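How to Air Out a Long Dress Overnight
By Marlina Ngui
Aug 23, 2024

A long dress or robe that has been folded in a drawer comes out with creases and a stale smell. Most of the time it doesn't need a wash or an iron. A night on a hanger takes care of the smell and most of the lines.

What you need: a wooden hanger with rounded shoulders, a clothes brush, and a rail high enough for the length of the garment. Thin wire hangers leave points in the shoulders, so skip those.

1. Shake the garment out and brush it from the neck down. Black fabric shows every bit of lint, and it's easier to get off now than in the morning.

2. Close the top button or zip so the neckline holds its shape.

3. Wipe the rail with a damp cloth and dry it. Do the ledge too if the hem could touch it.

4. Loop the hook over the rail and let the fabric fall straight. I use the railing at the window.
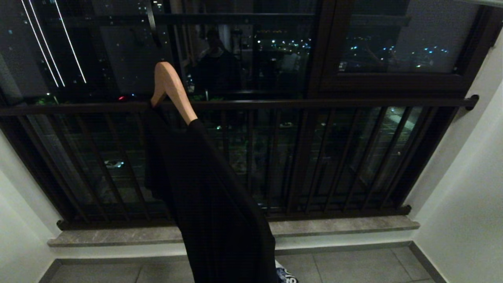
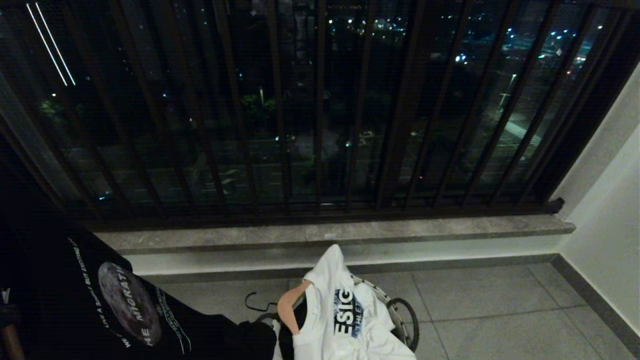 5. Run your hands down the sides and pull gently at the hem. Don't tug on knits — they stretch under their own weight and should be dried flat.

6. Leave it until morning. Keep the hanger on the room side of the glass. Dew and street dust will undo the brushing.

If the hem reaches the floor, put a clean towel under it or fold the bottom once over a chair. For a heavy robe, turn it around halfway through so both sides get air.

Take dark clothes down before the sun comes in. I left a navy one up through most of May and the shoulders faded. Any creases still there in the morning can be steamed from the inside.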